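Is the Repair Counter Worth the Drive?

Navickas Hardware has been telling anyone who walks in that its new repair counter will save the average household $300 a year. We would like to see the arithmetic. The counter opened in the back of the Ostura Street store, and the flyer by the register promises that "most small tools and appliances" can be fixed while you shop.

Most is a generous word. Members who wrote to us brought in a toaster, two cordless drills, a box fan and a pair of hedge clippers. The clippers came back sharp. The fan came back with a note saying the motor was not worth replacing, along with a bill for the $43 inspection fee. A new fan of the same size costs less than that at the same store, one aisle over.

The fee is the part to watch. It is charged whether or not anything gets fixed, and the flyer mentions it only on the back. The store says it comes off the price of a repair if you go ahead, but that discount does not apply to sharpening, and sharpening seems to be what the counter does best.

Zelley, the parts supplier, is supposed to have items on the shelf in Rosier within a week. One drill has been waiting on a switch for 54 days. Maybe that was bad luck. We have heard the same promise from two other shops in the last few years, and neither of them is still taking repairs.

If you do go, ask for the quote in writing before you leave anything behind, and look up the price of a new one first. Anything that cost less than the fee should probably stay home. For a good mower or a sewing machine the sums may come out differently, and we would be glad to hear from anyone who has tried. Letters received by the end of November will go in the winter issue.
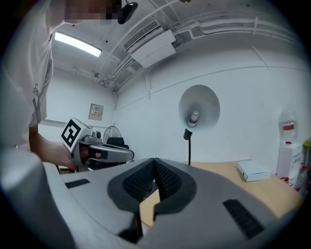
A hand tool with a trigger-style handle.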